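Forum > Wohnen & Renovieren > Farben, Putz, Tapete

Thema: Decke graublau, Wände gebrochen weiß – Kante sauber ziehen?

udo_streicht
4 Januar 2022
Moin zusammen, kurze Frage vor dem Wochenende. Will im Arbeitszimmer die Decke in blassem Graublau machen, Wände bleiben gebrochen weiß. Altbau, Kante zwischen Decke und Wand ist alles andere als gerade. Krepp direkt in die Ecke oder lieber einen schmalen Streifen an der Decke weiß lassen? Farbe wäre die Fernex matt, 9 Liter, steht schon im Flur. Und: sieht man bei so einem Ton jeden Rollenansatz? Hab da bissl Schiss vor.

Ton in die Richtung, bei Licht von der Seite:

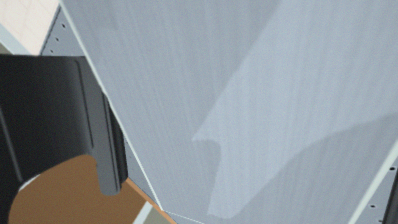
Graublau mit Licht und Schatten, gerendert

kellerkind42
Zu dunkel für ne Decke. Raum wirkt gleich 20 cm niedriger. Nimm den halben Farbanteil.

Jinlong Lu
Seh ich anders. Dunklere Decke geht gut, wenn die Wände hell bleiben. Bei mir im Flur seit April so, stört keinen. Wegen Ansätzen: im Schatten siehst du gar nix, im Streiflicht alles. Also immer vom Fenster weg rollen und nass in nass. Keine Pause machen, auch nicht zum Telefonieren.

udo_streicht
Ok danke. Und die Kante??

Ruoxi Fang
Kante: Krepp an die WAND, 1 mm unter der Ecke. Dann mit der alten Wandfarbe einmal drüber, trocknen lassen, erst danach Deckenfarbe. Dann läuft nix drunter. Abziehen solange die Farbe noch feucht ist. Das Goldband von Collorach hält bei mir am besten, kostet halt.

kellerkind42
Acryl in die Ecke, fertig. Das mit der Wandfarbe ist doch doppelte Arbeit.

Ruoxi Fang
Acryl UND Wandfarbe. Acryl alleine gibt dir bei krummen Ecken Zacken, hatte ich in der Küche. 11 Meter Kante nochmal gemacht, nie wieder.

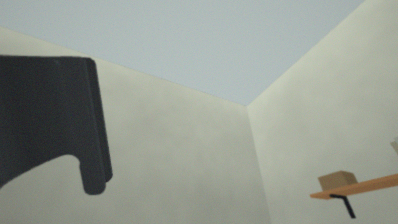 Weißer Streifen oder nicht, das hängt bei mir an der Deckenhöhe. Unter 2,50 würd ichs lassen, sonst sieht das aus wie ein Deckel. Blaugraue Decke direkt an die hellen Wände stoßen lassen, wie hier oben in der Ecke, das reicht völlig und ist ruhiger. Zum orangebraunen Holz vom Regal passt das Kühle auch ganz gut find ich. Bretter vorher abhängen oder wenigstens abdecken, die Sprenkel von der Rolle kriegst du aus Holz kaum wieder raus.

Jinlong Lu
Beim Streifen bin ich nicht dabei. Grade im Altbau mit krummer Kante rettet dich der Streifen, 2 cm, mit Laser angezeichnet. Das Auge sieht dann die gerade Linie und nicht die krumme Ecke.

kellerkind42
Laser für ein Arbeitszimmer, na klar. Schlagschnur.

Jinlong Lu
Schlagschnur mit blauer Kreide auf weißer Decke, viel Spaß beim Wegwischen.

udo_streicht
Decke ist 2,42. Also kein Streifen, überzeugt. Laser hab ich eh nich. Wie viel Zeit zwischen Wandfarbe und Deckenfarbe? Auf dem Eimer steht nur was von überstreichbar nach 4 Stunden.

Ruoxi Fang
Über Nacht. Im Winter sowieso, Heizung runter und Fenster zu solange du rollst, sonst zieht dir die Farbe an bevor du durch bist.

udo_streicht
Gut, mach ich so. Goldband ist bestellt. Meld mich wenn die erste Schicht drauf ist.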